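カテゴリー:サポート日誌 > 腕時計 > クロノグラフ

チケット2436:Trulonクロノグラフ、リセットしても秒針が12時に戻らない
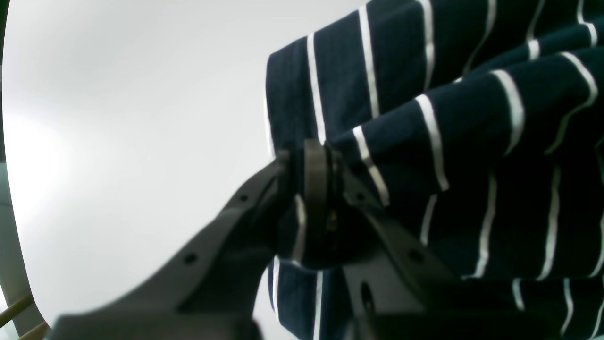 受付は2021年10月28日(木曜日)。お客様はGilmar Queiroz様、サンパウロからのお問い合わせ。購入は同年6月、Zerixのオンラインストア経由。保証書あり、箱あり、不満もあり。

■ 最初のご連絡(要約)
クロノグラフをスタートし、止め、リセットボタンを押すと、センターの秒針が12時ではなく、その少し先で止まる。ご本人の表現では「毎回、律儀に同じ場所で遅刻する」。時刻表示のほうは正常。日差も気にならないとのこと。パスタの茹で時間を計るのに使っているそうで、実害は今のところアルデンテの範囲に収まっている。

■ 一次回答(担当:Raed Chidiac)
Trulonのこのモデルはクォーツ式なので、まず針位置の補正をご案内した。手順は以下のとおり。

1. クロノグラフを停止し、リセットしておく
2. りゅうずを2段目まで引く
3. 上のボタンを短く押し、秒針を1目盛りずつ送る
4. 12時に合ったらりゅうずを戻す
5. 時刻を合わせ直す

長押しすると針が早送りになる。行き過ぎた場合は逆回転できないので、もう一周お付き合いいただくことになる。取扱説明書にも書いてあるが、取扱説明書は14か国語で書いてあるため、日本語にたどり着く前に諦める方が多い。

■ お客様からの返信 その1
「やってみたが、針がまったく動かない。ボタンは押せている。指も痛い」

りゅうずの位置を確認していただいたところ、1段目だった。1段目は日付の早送りで、針は動かない。代わりに日付が動くわけでもなく、りゅうずを回さないかぎり何も起こらない。設計どおりの沈黙である。

■ お客様からの返信 その2
2段目で成功。秒針は12時ぴったり。「すばらしい」と一言あり、当方でもチケットを閉じかけた。

■ お客様からの返信 その3
再発。手首を机の角にぶつけたあとらしい。補正すれば戻るが、翌朝にはまた同じ場所にいる。

ここで話が変わる。衝撃で一度ずれるだけなら補正で済むが、繰り返すなら秒針の取り付けが緩んでいるか、電池の電圧が下がっている可能性がある。電池は購入時に組み込まれているモニター用で、寿命の表示より早く切れることがある。秒針が2秒ごとにまとめて進む症状(電池切れ予告)が出ていないかうかがったところ、「小秒針のことか、大きいほうか」と聞き返された。もっともな質問で、このモデルでは通常の秒は6時位置の小さいほうが担当している。一次回答で書いておくべきだった。

予告動作はなし。よって針の緩みを疑い、お預かりに切り替え。

■ 工房での点検(Sfeirサービスセンター)
整理番号3477で受け入れ。所見は次のとおり。

・電池電圧:規定内
・防水検査:合格
・クロノグラフ秒針:はめ込みがやや浅い。スタート時の衝撃でわずかに滑る
・ボタンの感触:上下とも問題なし
・ケース裏:小傷あり(ご申告どおり、机の角)

秒針を外し、付け直し。スタート、停止、リセットを繰り返し、12時に戻ることを確認した。針の先が文字盤に触れていないかも横から見ている。以前これを見落として、修理後の時計が自分の目盛りを削っていた例がある。担当者名は伏せるが、この日誌を書いている。

■ 費用
保証期間内のため無償。Flarnov製の交換ベルトについても同時に見積もりのご希望があったが、こちらは保証の対象外。ご案内したところ「ではベルトは元気なので結構」とのこと。

■ 返送後
到着から5日後にご連絡をいただいた。秒針は定位置。ただし日付が一日ずれているとのこと。時刻を午前と午後で逆に合わせてお返ししていた可能性が高い。りゅうずを2段目まで引き、針を12時間進めていただいて解決。お詫び済み。

■ 社内メモ
一次回答のひな形に、クロノグラフ秒針と小秒針の区別、りゅうずの1段目と2段目の違いを追記。返送前チェック表に「昼か夜か」の欄を追加した。Raedはこの欄を太字にしろと言っているが、表計算ソフトの権限が彼にはない。

ステータス:解決済み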